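Notasholm Plush Blanket, Pink Floral
Siltska Home
Item 471
In stock, ships from our Lukáč warehouse

Home
Bedding
Blankets and throws
Plush blankets

A soft, deep-pile blanket in bright pink with a printed pattern of flowers and leaves. Use it on top of a comforter in winter or by itself once the weather turns. The print is on one side. The back is plain pink.

Weight is 300 g per square meter. The edges are folded over and stitched twice, and the corners are square.

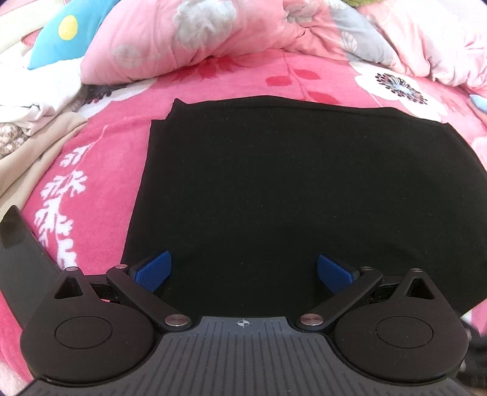 The pattern is large, so the flowers fall in different places from one blanket to the next. Most are white or red, and the leaves come in the same two colors. If you are buying a pair for twin beds, expect them to differ a little.

Dark cotton and plush don't mix well in the laundry. Wash the blanket by itself the first two times, cold, on a gentle cycle. Shake it outdoors before it goes in. Skip fabric softener. Tumble dry on low or hang over a rail. Do not iron.

Sizes
Twin, item 471
Queen, item 653

Also in this range
Stukis pillow cover, plain pink, item 306

Shipping and returns
Orders placed before 2 p.m. go out the same day. Unwashed blankets can be returned in the original bag. Queen size ships in a larger box and may arrive separately from the rest of your order. The queen was out of stock through February and is available again.

Questions about sizes or bulk orders go to Zuzana Slanina in customer service.

Add to cart
Add to wish list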